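Sorting a Mixed Box of Odds and Ends

I love this job! You know the box I mean: a cup, a bowl, some bits of foam, a pot that never found its way back to the kitchen. Set aside 30 minutes, put the kettle on and let's get into it.

Step 1: Tip it all out
Clear yourself a flat surface and lay a board across it. I use a white one at home because every colour shows up so nicely against it. Spread things out so you can get your fingers between them, and stand the cups and boxes where you can see them.

A red box and a red cup make a cheerful start, with the foam blocks, the bowl and the metal pot all on the same tabletop. 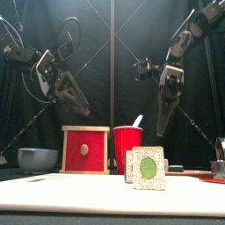
Step 2: Group by where it lives
Kitchen things go together first (cups, bowls, pots). Foam gets its own pile, and please keep the good blocks, they're brilliant for packing! Boxes come last, as you may want to fill them.

Step 3: Put it away
Carry one group at a time. My friend Loukia labels her tubs on the short end, and I've happily copied her ever since October.

Trinity Halvorsen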